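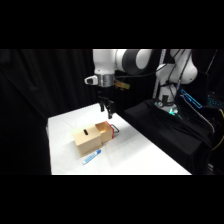

Open day helpers and visitors wanted – Varkham, one Sunday in July. We need people who have never touched a robot arm before, plus a few who can stand next to one all afternoon and keep talking. The station most of you will end up at is the drawer station, small wooden box with a red-front drawer and wire handle, blue-capped marker lying next to it, gripper over the table. Sounds like nothing. Last year the line for it went out the door.

Home | Visit | Open Day | Jobs | Contact

WHAT WE ARE LOOKING FOR

Two groups. Please say in your message which one you are.

Participants – 40 places. Age 12 and up, under 16 bring an adult. You get a short turn guiding the arm by hand controller, then you fill in a form on how it felt. Was it clear what to do, were you nervous, would you do it again. We want the bad answers too. No experience needed, and if you work with robots for a living please leave the spot for someone else (you can still come and watch).

Demo hosts – paid, one day, plus a practice evening the week before. You greet each group, explain the task in plain words, hand over the controller, keep hands and sleeves and strollers back from the table. An engineer from Ultano is in the room the whole time so you are not expected to fix anything. You are expected to notice things and say so, loudly if needed.

Hosts should be:
- fine on their feet for a long shift
- OK with kids, and with grandparents who have a lot of questions
- able to say the same thing the twelth time like it's the first
- on time. really

Spanish or Polish a big plus. Teaching, museum or store work all useful, put it in.
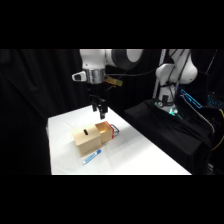

Varkham Open Day Bulletin – no. 42, p. 12

THE TASK, SHORT VERSION

Marker goes in the drawer, drawer gets shut. That is the goal anyway. Some visitors will get there, some will spend their whole turn on the handle, both are fine. Hosts, please don't coach past the script – the Jutholm people are reading the forms afterward and they want to know where folks get stuck with no help.

Lighting is low at the back of the room with black drapes, so if that bothers you tell us ahead and we'll put you at the front desk or the Ackroyd hall tour instead. Same for anybody who can't do stairs, there is an elevator but you need to be let in.

Closed shoes. No dangling scarves or lanyards near the arm. Long hair tied back. Bags go in the lockers, bring a coin.

TIMES

Hosts in at 8:30, doors 10:00, last group 4:00 pm. Lunch is provided for hosts, tell us about allergies. Participants get a 20 minute slot by email, come a bit early for sign in. If you miss your slot we'll try to squeeze you in but no promises

HOW TO APPLY

Write to the open day desk or stop by Room 511, Ackroyd building, weekday afternoons. Include name, age group, which role, and any hours you can't do. Hosts add a few lines on past work, no resume needed. Places are filled as messages come in so dont wait. We reply to everybody, might take a week.

We use cookies to keep this site running and to see which pages get read. Accept | Settings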